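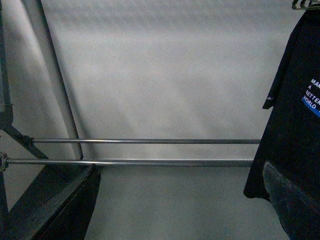
# Bareso Opens Its Firdale Shop With a Free Clothing Repair Counter

**FIRDALE, 11/14/18** — Bareso, the clothing alterations and resale business, is opening a second shop in Firdale this winter, and it's bringing a free repair counter along with it! The new shop on Segura Street will take in worn and damaged clothes, mend them on site, and sell secondhand pieces that have been cleaned, pressed and put back in good shape.

The Firdale shop opens to the public in January. It takes over the old Dalletti dry cleaning store, which many people in town will remember for its long front counter and the bell over the door. The counter stays. So does the bell.

## What the repair counter does

Anyone can bring in one item per visit and have a small repair done at no charge. Small repairs include buttons, split seams, loose hems, pocket holes, and most tears shorter than a finger. The work takes 15 minutes on average, and there are chairs, a kettle and a shelf of magazines for people who want to wait.

Bigger jobs (a new coat lining, a replaced zipper, a pair of pants taken in at the waist) will be priced at the counter before any work starts. A price list will be posted next to the register and on the Bareso website.

The idea grew out of a trial at the first Bareso shop, where the staff set aside one afternoon a month for free mending and people kept turning up on all the other days too, often with a grandparent's jacket or a school sweater that had already been through two or three kids. We loved it — and we wanted a shop where it could happen all week long.

## Learn to do it yourself

A back room at the Segura Street shop has been set up as a classroom with 13 sewing machines. Beginner classes will cover:

- threading a machine and winding a bobbin
- sewing on a button so it stays on
- hemming pants by hand and by machine
- patching denim from the inside
- darning a sock or the elbow of a sweater

Each class runs two hours and costs $20, with thread, needles and scrap fabric included. People are welcome to bring their own machine if they'd like to get to know it better, and we do mean any machine, even the one that's been in the attic since high school. Our menders are very fond of old machines.

Classes for ages ten and up will run during school breaks. Children under ten can join with an adult at the same machine.

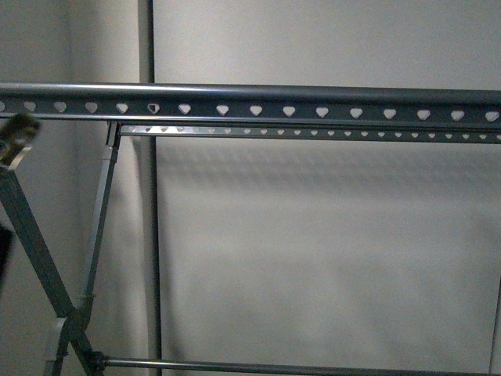 Registration for the first round of classes opens in December, online and at both shops. The darning class was the first to fill up at our other location, so anyone with a drawer of holey socks may want to sign up early.

## Secondhand, sorted by size

The sales floor will carry coats, shirts, dresses, pants and children's clothes, all of it secondhand. Everything is sorted by size first and then by color, the same way we do it at our first shop, so a person looking for a medium can go straight to the mediums. Repaired pieces carry a small green tag with a note on what was mended and how. Some of the mends are hidden, and some are bright and meant to be seen. Both kinds have their fans.

People who bring in clothes for resale can choose store credit or a cash payment once the item sells. We're looking for winter coats right now, especially children's sizes, along with wool sweaters in any condition. Sweaters that are past saving will be cut up and used for patches and class materials.

## Opening day

The first 100 visitors on opening day will get a pocket mending kit with two needles, four colors of thread, a few shirt buttons and a folded card of simple instructions. Our menders will be at the counter from open to close, and the classroom will be set up for anyone who'd like to try a few stitches. There will be coffee and cinnamon rolls as well.

The shop is on one level, with a wide door and a fitting room large enough for a wheelchair or a stroller. Street parking is free on Segura Street, and there's a bike rack by the side entrance.

## About Bareso

Bareso mends, alters and resells clothing for adults and children. Its staff of menders and tailors handles everything from school uniforms to wedding outfits. The Firdale shop is its second location.

**Press and class questions:** Please ask at the counter of either Bareso shop or use the contact form on the Bareso website. Photos of the new shop and interviews with staff are available on request.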